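Open Day at the Sultico Reuse Works
By Leopoldo Serrano

The invitation said parking was plentiful, and it was, provided you were willing to share it with 11 dead refrigerators. I left my car beside a chest freezer and followed a painted arrow to the door, where a woman in a yellow vest gave me a sticker that read VISITOR and a second sticker, in case the first one failed. It did, before the coffee.

Sultico takes in the electronics that towns in the valley no longer want and tries to get some use out of them before the shredder does. It holds an open day every spring. This one fell on April 26, 2023, and it rained, so the outdoor portion of the tour was delivered from a doorway with a lot of pointing.

Our guide was a Mr. Havlíček, who has worked the receiving dock since the place was a carpet warehouse and still calls the main hall "carpets." He walked us first to the scale. Everything that comes in gets weighed, and whoever stood nearest was invited to be weighed too. Nobody moved. A boy put his backpack on it and seemed pleased with the number.

After the scale comes triage, a long counter where each item gets one of three tags. Green goes to repair, white goes to parts, and red goes out the back. I watched a bread machine get a red tag in the time it took me to write down "bread machine." A stereo receiver from the seventies was passed among four people like a newborn and got a green. Mr. Havlíček admitted there may be some favoritism in the system.

The repair room is the part everyone comes for. There are 471 drawers along one wall, each with a typed label, and the labels are the best reading I have done in months. "Knobs, brown, regrettable." "Feet, rubber, odd." "Springs – DO NOT OPEN FAST." A technician had a printer in pieces and was talking to it quietly. He told us he fixes more of them than he should, given how people feel about printers.

We then had a talk on lithium batteries, with slides. The speaker was excellent and I have been nervous in my own kitchen ever since. The main points were to tape over the terminals, keep them out of the household trash, and stop storing the swollen one in the drawer with the takeout menus. Several of us looked at the floor.

Lunch was a sausage from the Jekel truck and a discussion of whether the Villen depot, across the river, is any good. Sultico's staff were diplomatic. They said Villen has very nice signs.

The shop at the front was open late for the occasion. Lamps were cheap, speakers were not, and a bin of remote controls was free to anyone who would take 10 or more. I bought a desk fan with ticket number 2076 stapled to its cord. It has one speed, which I would call brisk. They hope to add Saturday repair lessons in May if the insurance people stop asking questions.

My last stop was the cord station, which I had been told to save for when I was feeling calm.
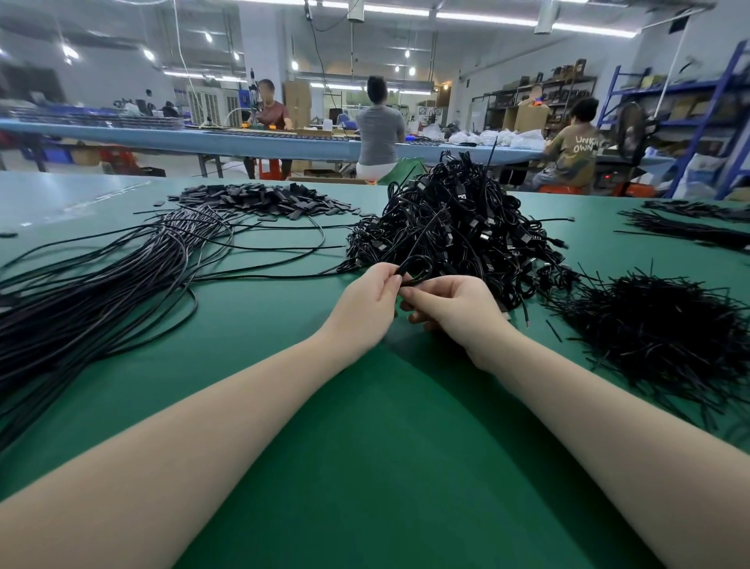 Valley Visitor, Issue 11

There are no tools for this job to speak of. You find a piece of black cable, pull it up out of the pile with your fingers, and see what it is attached to, and the usual answer is more black cable. I was offered a turn and lasted long enough to make a loop I couldn't explain. Donations are taken at the side door, and they would like you to tie your cords first.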